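**Gripper drops round fruit, shared workshop arm**

**niltemen_46** (November 2022)

The arm on our bench is sorting fruit into and out of a cloth bag. Long things are fine. Round things slip at the fingertips, and I've had 17 drops since I changed the finger pads. Servo current limit is at 264. Wrist camera view attached, with the pear on the leaf plate and the rest in the bag.
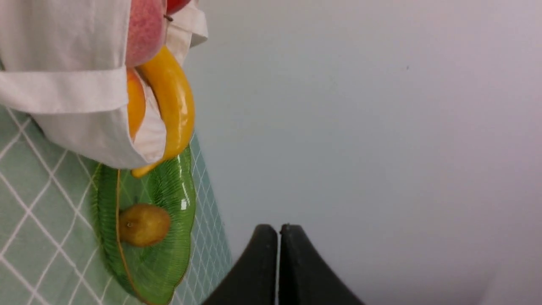
What supply are you running the servos from?

A 12 V bench supply, shared with the wrist joint.

**vorninine**

Then I'd look at voltage sag first. Give the gripper its own supply.

**stockpot3**

Disagree. Sag would show up on every grasp and he says long things are fine. It's the tips. Stick 3 mm silicone on them.

**vorninine**

The wrist turns more for the round ones, so it could still sag. Put a meter on it.

**niltemen_46**

Metered it. It dips a bit when the wrist moves, less than I expected. I've ordered silicone sheet and will try the separate supply as well, one at a time.

**stockpot3**

Do the silicone first, it's cheaper.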